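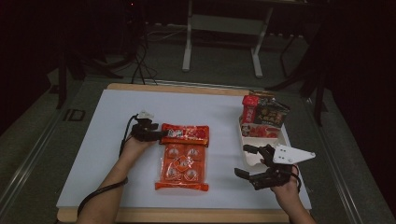
Ticket: Luderton office, label printer skipping every other label
Opened by: Teresa Kurek
Assigned: Marlene McIntyre
Status: pending customer
March 2022

Problem as reported
Printer in shipping feeds one blank between every good label. Started after the new roll went on. Teresa power cycled it twice, same thing. Batch of 300 due out to Staneck and she's stuck.

Tried so far
1. Ran the feed button test. Advances two labels per press, should be one. So it's the printer and not the Plevemar software.
2. Checked the driver anyway. Label height was set right, gap set right. Left alone.
3. Cleaned the gap sensor with a swab. Some gunk came off. Good for a few labels, then back to skipping. 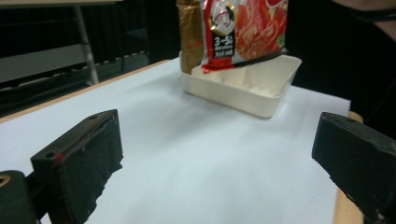 4. Recalibrated with the new roll in. Fails at the end, orange light, no message. Tried three times.
5. Put the old roll back on (Teresa had a few feet left of it). Calibrates first try, prints fine. So the roll is the diffrence.
6. Asked for the part number off the new core. Not the one we stock. Purchasing switched to cheaper ones from Þrastardóttir, 2,000 per roll, and forgot to tell anyone.

Notes
Backing on the new rolls is darker and a bit shiny. My guess is the sensor can't tell gap from label. Counter reads 1,919 since last service so the head isn't worn out or anything. 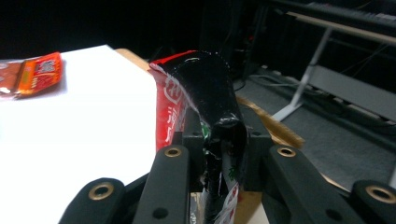

Workaround for today: sensor mode from gap to continuous, fixed length, tear by hand. Drifts a little after 50 or so, re-home it when it does. Do not turn sensitivity all the way up, I did and it read the glare off the backing as a gap. Same kind of bright white streaks you get on the folds of that glossy black snack wrapper, the sensor just sees light and thinks it's looking at a gap. Middle setting worked best, still not good enough to leave on.

Update
Teresa got 337 out on continuous, incl. the Staneck batch. A couple crooked, reprinted those.

Still open
- purchasing to send back the unopened rolls, or at least order the old part number
- need firmware version off the config page, Teresa pls print one and reply here
- check if the front desk printer got the same rolls, it's the same modle

Leaving this open til I hear back. MM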